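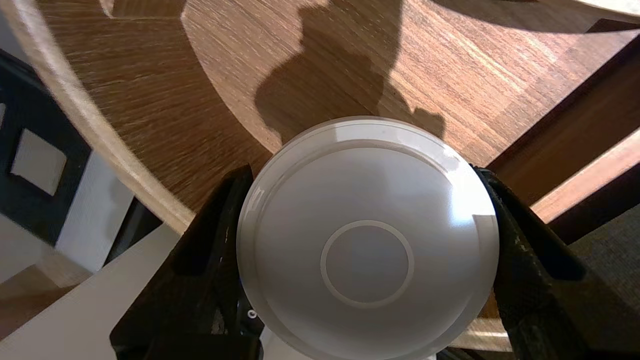 Goltach equipment page -- arm and gripper, July

Quick page before the budget meeting. People at Daly keep asking what the money is for, and the spreadsheet doesn't say much if you haven't stood next to the bench. So, the work, and under it the notes on what to buy, what to put off and what I'd drop from the list. Prices are from the quotes we have in hand. No tax, no shipping unless it says so.

Round piece, wood table
White, domed, smooth, raised rim. One black finger on each side, gripping at the rim. Strong sun on the table, big dark shadow of the arm right across the grain.

Fingers
Light scuffs on the right one. Not a reason to replace by itself, but fingers are a wear item and they are on nobody's budget line right now. They need one. See below.

What we're asking for

Spare finger set, Drirnus, 88 dollars a pair. Want 5 pairs. Cheap next to everything else here and it's the thing that stops the work when we run out. Please don't trim this one to make the total look better, we did that last time and ended up paying rush shipping on a single pair.

Second gripper, Drirnus, 2,873 dollars. Same model we have. I know there is a newer one. The newer one needs a different mounting plate and a different cable and the quote for those came back as "to be confirmed", so no. Same model means the spare fingers fit both and we can swap in a few minutes.

Arm service visit, Gralis. Still waiting on a number. They quote by the visit and then add travel, and the travel is where it gets you. Asked for both on one sheet. If it isn't in by the meeting I'll leave the line in with a blank next to it -- better a blank than a guess that turns into a promise.

Window shades. Yes, on an equipment budget. Direct light on a glossy white rim gives bright spots, and a hard shadow on the table is one more dark shape for the camera to deal with. We could spend on lights first but lights don't beat the sun. Shades, then lights if we still want them. Facilities may cover the shades, have to ask. If they do, take the line off.

Matte table cover. Optional. Wood grain with stripes of sun on it is a busy background. But we also want busy backgrounds part of the time, so a cover that comes off, nothing glued down.

Test pieces. Roughly 100 dollars for a mixed box of household stuff: round, shiny, soft, thin. Pieces with a curved edge first. Two flat-ish fingers on a round rim don't get much contact and I want to know how bad that is before we commit to finger shape for the year. Buy from the regular store, no special order.

What can wait

A proper workbench. The table is fine. It's a round table, you lose the corners you'd normally clamp things to, but the arm reaches what it has to reach. Move to next year.

Extra arm. Keeps coming up. One arm that runs all day needs more setup time from people, and two arms need twice of that. We don't have the people hours. Gralis will happily sell us one and I'll happily say not yet.

Extended warranty. Read the terms twice. Doesn't cover fingers, doesn't cover cables, doesn't cover the wrist camera. That's most of what we'd break.

Planning notes, in no order

-- Lead times. Put the gripper order in first, everything else can come later and not hold anyone up. Fingers ship in the same box if ordered together, so do that, one freight charge.

-- Screws. Every finger change uses the small ones. Get a bag. Find out the size before ordering, not after (I have a bag of the wrong ones in my desk if anybody wants them).

-- Loan unit. Drirnus offered a gripper on loan if ours goes back for repair. Get that in writting, with how many weeks.

-- Split billing. Goltach pays for the gripper and fingers. Shades and table cover go to the Daly room budget if they agree. Test pieces come out of petty cash, keep the receipt, tape it to a full sheet or accounting sends it back.

-- Running costs. Need a yearly figure for wear parts so we stop treating it as a surprise. Proposal: log every finger swap on the sheet by the door, date and hours run. After a few months we have a real number and can stop arguing about it.

-- Training. Free if we do it ourselves. Half a morning per new person, two at a time max.

Still open: service quote, who pays for shades, whether the loan offer is per unit or per account. Will update the page when I hear back, prices above may move a litte. If you have a line to add, send it before the meeting with a price and a link. No price, no line.

Back to Goltach main page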